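The Summer I Went Back to Jigsaw Puzzles

August 30, 2024

I finished the harbor last night! It was well past the time I should have been in bed, the dishwasher had already run and gone quiet, and I put in the last piece of a very dull stretch of breakwater and then stood there grinning at my own table. I wanted to call someone. It was too late to call anyone, so you're getting a blog post.

I know I've mentioned puzzles here a couple of times since spring, always tucked in at the bottom of a post on something else, and a few of you have written to ask for more. So I'm giving them a whole post. If you came for the garden update, the beans did fine and the cucumbers did not, and I'll get to that next time.

It started in April with a rainy drive home on Route 88. I stopped in Clidell for coffee and there was a church rummage sale going on across the street, and I can't walk past one of those. On a table of board games with taped-up corners I found a big flat box from Vuserden, a puzzle company I remembered from my grandmother's hall closet. It cost 50 cents. The picture was a fishing harbor called Plullunard, painted in that slightly too-blue style old puzzles have, with boats in front and a hill of houses going up behind. The box said 1048 pieces. Why 1048? I've thought about this more than is healthy, and my best guess is that it comes from how the cutting grid works out. Anyway, I loved that they printed the real number and didn't round it.

I hadn't done a puzzle since I was maybe eleven. I bought it mostly for the box.

Then it rained for the rest of the week, and I opened it, and that was that.

What I'd forgotten is the smell. Old cardboard, a little dusty, a little sweet, like the inside of a library book. I'd also forgotten the sound of pouring the pieces out, which I would happily listen to as a recording. And the first hour! The first hour of a puzzle is pure housekeeping, you just turn things over and push them into heaps, and my brain goes so quiet while I do it that I've started to look forward to that part the most.

Everyone has their own way of sorting, and I have learned that people feel very strongly about it. I grew up with edges first, no discussion. My grandmother would not let you touch a middle piece until the border was closed. I still do edges first out of loyalty, but I've gotten looser. If I see two pieces of the same red boat lying next to each other, I'm putting them together, border or no border. I hope she'd forgive me.

After the edges I sort by color, and then inside the colors by texture, meaning how the paint or the print looks up close. This was the big discovery of my summer. From a normal distance the water and the sky in the harbor puzzle were exactly the same blue, and I kept trying sky pieces in the water and getting annoyed. Then one evening I bent down really close with the lamp on and saw that the water had little sideways brush marks in it and the sky had none. After that I couldn't stop seeing it. I sorted the whole blue heap in one go and felt like a detective.

The sky came to 187 pieces. Yes, I counted, and I only did it because I was stalling. Sky is where puzzles turn into work. There's no picture to help you, so you're down to shape, and I had to come up with a system, which went like this. I laid the sky pieces out in rows by how many knobs they had, all facing the same way, and then I went along the row trying each one in the gap. It's slow and a bit silly, and it's weirdly wonderful with a ball game on the radio. Some nights I got in four pieces and went to bed pleased.

A word on light, since two of you asked. I tried the overhead light first and it was hopeless, all glare, especially on the shiny new puzzles. A lamp off to the side is much better. Daylight from a window is best of all, and I now do my difficult parts on weekend mornings with coffee (set well away from the puzzle, on a chair, after an incident with the hill of houses that I'd rather not go into).

The surface matters too, more than I expected. I began on a dark tablecloth and every shadowy piece vanished into it. I moved to a patterned one, which was worse! Plain and pale turned out to suit me, something with a bit of warmth to it, and I've become that person who looks at tables in other people's homes and thinks, oh, you could do a thousand pieces on that.
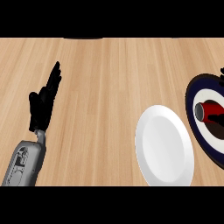

Pale wood with a long, straight grain, my favorite kind of tabletop.

Now, the exchange. I have to tell you about the exchange, because it's what took me from one puzzle to a stack of them.

The Robichaud is a little community hall a short drive from me, with a stage at one end and a kitchen that always smells of soup. I'd been there for a craft fair once and never thought of it again. In June I saw a card pinned up at the grocery store that said PUZZLE SWAP, BRING ONE TAKE ONE, and I went along with a puzzle of a covered bridge that I'd bought new and not liked very much.

I expected a folding table and a few boxes. It was shelves and shelves! People had written notes inside the lids, in pencil, going back years. "One piece missing, lower left, in the hay." "All here, did it twice." "Don't bother with the clouds." One just said "Lovely" and then, under it in other handwriting, "Agreed." I stood there reading lids for so long that someone brought me a cup of tea. I've now written my own notes in three of them, and I take it very seriously. You want to be truthful without spoiling anything.

I came home that first time with a puzzle of a quilt, which I thought would be easy with all those colors. It was the hardest one I've done. Everything was a different tiny flower print, and all the flowers looked like each other, and I worked on it most of July with my nose nearly touching the table. When I finally got a whole square done I took my glasses off and cheered out loud. I'd do it again tomorrow.

Some things I've picked up along the way, in no order at all:

Flat baking sheets make great sorting trays. You can stack them if you put a dish towel between, and you can carry one over to the window.

Walk around the table. I get stuck, I go to the other side and look at it upside down, and very often I see the piece right away. I don't understand why this works so well.

If a piece almost fits, it doesn't fit. Old puzzles are cut loosely and will let you get away with it for a while, and then nothing near it goes right for days. I had one wrong piece in the harbor wall for a week and a half. When I found it, five others dropped in one after another.

Don't do a puzzle as a contest, unless you really like contests. I tried timing myself once and hated it.

Leave it out if you can. Half of my pieces went in while I was waiting for water to boil, or on the phone, or walking past with laundry. Having it sitting there is such good company. If you can't leave it out, a felt mat that rolls up will do, although the corners always come back a bit rumpled.

And let people help! I was stingy with it at first. I'd see a visitor's hand drifting toward my carefully sorted heap of roof tiles and feel my shoulders go up. But I've had some of the best conversations of the year over that table, the kind you only have when you're both looking down at something else. Long silences are fine. Someone says "is this chimney?" and you say "try it over there" and then they tell you about their new job. I've started inviting people over for soup and puzzle, and they come, and they stay later than they ever did for dinner.

I do want to say something for missing pieces, too. The harbor was complete, which felt like a miracle for a rummage sale box, but the one I did in early August, a market with fruit stalls, had a hole right in the middle of a pile of oranges. I was crushed for a minute or so. Then I got fond of it. I cut a bit of orange paper to the right shape and slid it in, and it looks terrible up close and perfectly good from the doorway. I wrote "one orange is homemade" in the lid before I took it back.

The harbor I'm keeping. I'm leaving it on the table through the weekend so I can look at it while I eat breakfast, and then it goes back in its box, every bit of it, and onto the shelf in the hall. Some people glue theirs and hang them up, and I've seen ones that look terrific. I like knowing I can pour it out again on the next rainy week, and I'm pretty sure I'll have forgotten all about the brush marks by then and have to find them over again.

Next up is another Vuserden, from the swap. It's a train station in the snow, with an awful lot of white in it – whole hillsides of white, and a white sky on top of that. The note in the lid says "Good luck." I've already turned all the pieces over.

If you have a puzzle you love, or a sorting method you'd defend against all comers, please tell me in the comments. I'd especially like to hear from anyone who has beaten a snow scene. And if you're anywhere near the Robichaud, come to the next swap and look for the person sitting on the floor reading the lids.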